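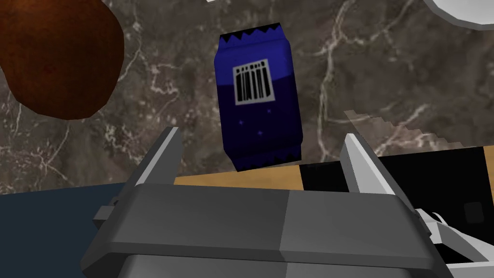 Dornero sim episodes: README and buying notes

Hi! I'm Mareike, I look after this folder, and most of what follows is me thinking out loud about what we should buy for the Marberg bench and when. Last edited 11/19/21.

What's in the folder

464 simulated episodes of a parallel-jaw gripper working over a countertop, mostly packaged snacks plus a few rounder things. 98 of them are held back for testing, so please don't train on those (they're in the folder called held_back). Everything is rendered. There is no real footage in here yet, and that's what the shopping list is for.

Why a README has a budget in it

Annelore Voß asked me to keep the spending plan next to the data, and I've come around to it. Every time I open an episode I end up changing my mind about a part! The wrist view is a good one for this. With a blue snack packet sitting between the open fingers you get a feel for how much of the picture the gripper housing eats up, and I'd want a camera mount we can shift a little before we bolt anything down for good.

The list so far

Gripper: one Midar parallel-jaw, plus 3 spare sets of fingers. The sim fingers taper to a point and I'd like ours to do the same, so ask for the narrow ones. The wide ones are cheaper but we'd only be grinding them down.

Wrist camera: not decided. I have a quote from Paucar and I'm waiting on a second.

Countertop: the sim has dark marble with pale veins. Please don't buy marble. A printed sheet glued to a board will do, and we can swap it when we get bored of it.

Props: eight wrapped snacks to start with, crimped ends, some with the barcode facing up. Buy doubles — wrappers crease fast and I'd like the spares flat in a drawer.

When

The order has to go in by February or we slide into the next budget year. Camera first if the money gets tight, then the gripper, then the rest.

Still open

Who signs for deliveries at Marberg? Do spare fingers count as consumables? Annelore thinks yes, I think it depends on who reads the form. Write your answers under this line and put your initials next to them.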